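Satard G2 Two-Finger Gripper, Fingertip Kit and Controller

Home > Grippers > Electric > Satard G2

Product code 2921
In stock: gripper, controller, soft pads
Back in March: long fingers (wide)

The G2 is an electric parallel gripper for small arms. It opens, it closes, and it tells your controller how far it got before something stopped it. Satard has made it in the same housing for years and has resisted every temptation to put a glowing ring on it. We sell it because it comes back for repair less often than anything else on this shelf, which is bad for our repair bench and good for you.

In the box
Gripper body with standard aluminum fingers
Flange adapter and screws (plus one spare, already rolling toward the edge of your bench)
Controller with power supply
Signal cable, 300 cm
Printed manual, translated with enthusiasm

Key data
Maximum grip force: 200 N
Weight with standard fingers: 676 g
Force setting: adjustable in software, or by the knob on the controller
Finger mount: two screws per side, fits Satard and Bater fingertips
Position feedback: yes
Force feedback: sort of. It reads motor current and makes an educated guess.

Which fingertips do I want?

Standard aluminum. Good for boxes, blocks, brackets and anything else that has corners and doesn't mind a scratch. On anything polished they will leave a signature.

Soft pads. Silicone over the same aluminum finger. These are the ones most people should order first and the ones most people order second. They wear out, so buy two sets.

Long fingers. More reach, less force at the tip. They flex a little under load, and Satard calls this compliance.

Bater hooked tips. Made for handles, drawer pulls and basket rims. Ugly, cheap, very good at their one job.

How it compares

We stock three grippers in this price range and get asked the same question every week, so we tried them on the same arm with the same controller settings.

Satard G2: the slowest to close and the easiest to set up. The force knob does what the label says. Connector on the side, where a right-angle plug will clear most wrists.

Bater P: faster, lighter, louder. It has a nicer cable and a configuration program that looks older than the people using it. If you are moving many small parts a short distance, buy this one and some ear plugs.

Czerwiński Duo: lovely machining, the strongest grip of the three, and a price to match. The controller is a separate purchase, a fact the brochure mentions on its last page. Overkill for household objects. You can crush a very large number of paper cups with it before it notices.

All three run from the Plandau controller as well as their own. Plandau's driver for the G2 is the tidiest, and its emergency stop input works without reading the manual twice.

Household objects
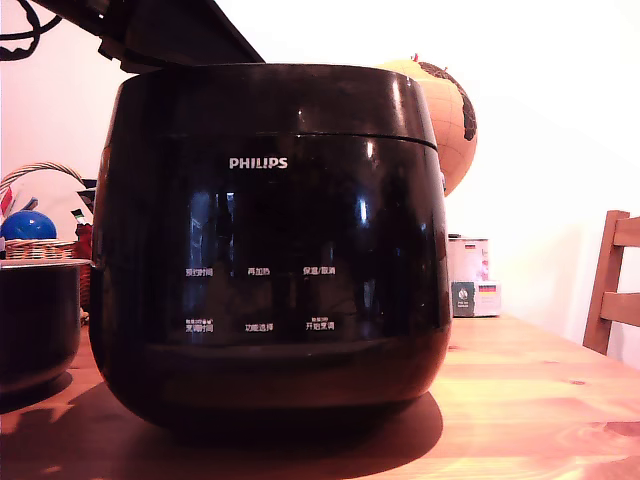 A lot of G2s go to people working on kitchen and tabletop tasks, and appliances are where fingertip choice starts to matter. A catalog cube gives any gripper two flat, parallel faces. A rice cooker like this Philips gives it a rounded barrel of glossy black plastic or something like it, with the controls printed straight onto the curve and the lid seam as the nearest thing to an edge. Don't plan on spanning a body that wide with a G2. Close the fingers, use one soft pad as a pusher, and turn the force well down before you go near the labels. Shiny black is also hard on depth cameras, which tend to see the highlights and shrug at the rest, so teach the approach by hand the first time. A basket with a tall arched handle is much friendlier: hooked tips, low speed, done.

Fitting notes

Set the force before you mount the fingers. Route the signal cable along the arm with enough slack for the last joint to turn fully, then add a bit more slack. The supplied clips are fine on round links and useless on square ones, where hook-and-loop straps do better. Home the gripper with nothing between the fingers, including yours.

Returns

Unused grippers can come back in the original box. Used fingertips can't, however briefly you used them. If you are unsure about a fit, send us a drawing of your flange and we'll check it before you order.

Page last revised 30/10/2021. Prices exclude tax and shipping.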